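okay, I finally cracked the baked oatmeal thing and I have to tell you all, so settle in

for most of September I was making the kind that comes out like a wet sponge with blueberries in it. the kids ate the blueberries and left me the sponge

then Zdenka Nedeljković (my old neighbor, queen of brunch) told me I was using WAY too much milk. I was going by the back of the bag like a good girl. she cuts it by a third and puts in plain yogurt instead

so! here's what goes in mine now: 3 cups old fashioned oats, a big scoop of yogurt, two eggs, milk, two very ugly bananas, cinnamon, baking powder, a pinch of salt. a little maple syrup if the bananas aren't ripe enough

quick oats do not work, please don't message me about quick oats. I tried them and got paste

mash the bananas right in the baking dish and you save yourself a bowl. stir everything else in on top of that, scrape the corners, done. I bake it at 350 till the middle stops wobbling

the one thing I'd fight over is the rest. let it sit on the counter a good ten minutes before you cut it!! I used to dig in right away and it fell apart every single time

Brigitta Zaugg asked if you can do it with grated apple and YES, but squeeze the apple out in a towel first. she also puts walnuts on top, which my middle kid considers a personal attack

it keeps up to 7 days in the fridge if you ask my mother. I give it four. it also freezes great in squares, wrap them one by one and go straight to the toaster oven in the morning

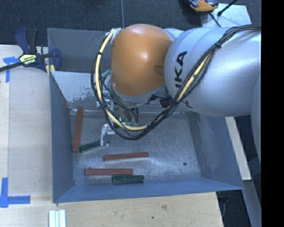

orange and silver arm, metal bin, lots of cable

someone asked about making it less sweet: skip the syrup, use one banana, and add a spoonful of peanut butter so it doesn't taste like cardboard. my husband likes that one better than the regular

next up I'm trying a pumpkin version, with way less sugar than the one I grew up on. if you've got a pumpkin one that isn't mushy, send it over, I have two cans open already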